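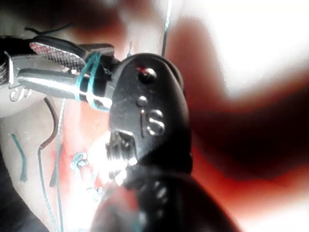

How long should a new Avulen practice pad rest before the first session?

Thirty minutes on a flat surface, out of its wrapper, is plenty. A pad that has been stored in a cold car or garage can be left overnight.

11 July 2019
By the Horobets product support desk

Section 2. Setting up your pad and placing your first row

We're so glad to have you along! Whether you are starting a nursing or veterinary course or brushing up after a long break, set aside a quiet evening for this section and have a cup of tea somewhere well away from the pad. You will need the pad, the Cutar tray, the thread packet and a good lamp.

1. Peel the backing film from the tray and press the tray down firmly on the table with both hands. The suction feet grip best on a smooth surface, so if your table is rough or oiled, use a cutting board underneath.

2. Lay the pad in the tray with the textured side up and slide the two side clips in until they click. The pad should sit snug without bowing in the middle. If it bows, loosen both clips and start again (most of us have to do this the first time).

Note: Pads bought before June have a slightly thicker base. They fit the same tray, but the clips will feel stiff.

3. Pull out almost 17 inches of thread and snip it cleanly. Longer pieces tangle, and you'll spend your evening picking at them instead of practicing.

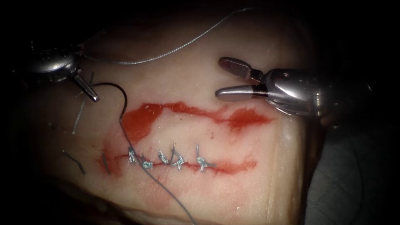

4. Plan your row before the needle goes in. A washable marker and the edge ruler on the tray are all you need, and you can wipe the dots away with a damp cloth afterward. Aim for fairly even spacing, as in the five knotted stitches across this incision, and don't fret if your knots come out different from one another. The one on the far left is tangled and a bit bulky, and the one on the far right still has a tall tail standing up. Tails like that can be trimmed once the whole row is in — leave yourself a little length to hold on to.

Caution: Needles in this kit are sharp. Keep them in the foam block between stitches and away from children and pets.

5. Take the needle in the jaws of your holder and bring the point straight down to the pad beside the cut. Let the curve of the needle do the work as you turn it through. 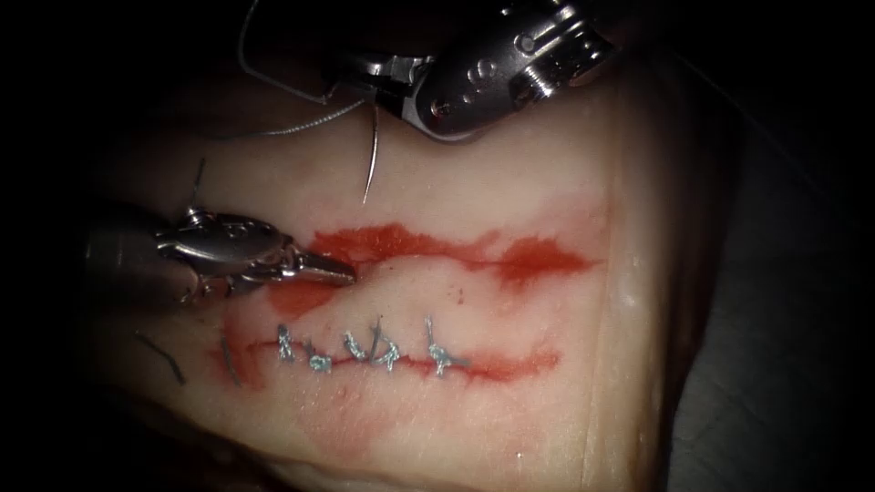
6. Tie off, trim, and move along to your next dot. When the row is finished, wipe the pad with lukewarm water, pat it dry and put it back in the Vundholm sleeve. Please don't use alcohol wipes, which leave the surface tacky.

Replacement pads are listed on page 38, along with the larger tray.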